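Search this site
Enter keywords
Go

How a gecko lets go

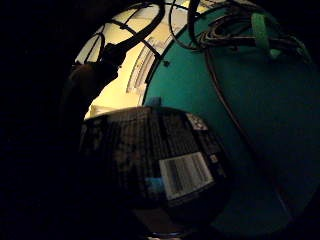
Black cables on blue-green.

I went down a rabbit hole on gecko feet this December and I'm not sorry. Everyone knows the sticking part by now - the toes are covered in tiny hairs, the hairs split into even tinier ends, and those ends get so close to a surface that the weak pull between molecules adds up to something that can hold a whole lizard. Great. What I wanted to know is how the animal ever gets its foot back!

Because think about it. If you stuck your hand to the wall that well, you'd be there until dinner.

The answer is mostly in the angle. The hairs grip when they're dragged along a surface, and they pop loose once they're tipped up steeply enough. So a gecko curls its toes upward from the tips, peeling them a bit at a time (a lot like lifting the corner of a piece of tape), and the foot comes free with hardly any effort. Then it slaps the foot down again and off it goes.

I tried to copy this at my kitchen table in Serholm with packing tape, a luggage scale and a sheet of glass from an old picture frame. Pulling the tape flat along the glass, I got to 850 grams before it started to slide. Peeling the same length straight up from one end took 74 grams. Same tape, same glass! Tape uses glue and a gecko doesn't, so it's not a fair stand-in, but you really feel the difference in your fingers. I did it 2 more times just because it was fun.

My next question is dust. A gecko walks over all kinds of grubby stuff and its feet keep working, while my tape was useless after one trip across the counter. I've read that the dirt tends to come off on the wall as the animal walks, and I'd love to understand that better. The library over in Dulley has a fat book on animal movement, almost 600 pages, and I have it on hold. If you know a good article on it, leave me a comment - easy reading preferred, my physics is rusty.

Print this page
E-mail this to a friend
Last updated: December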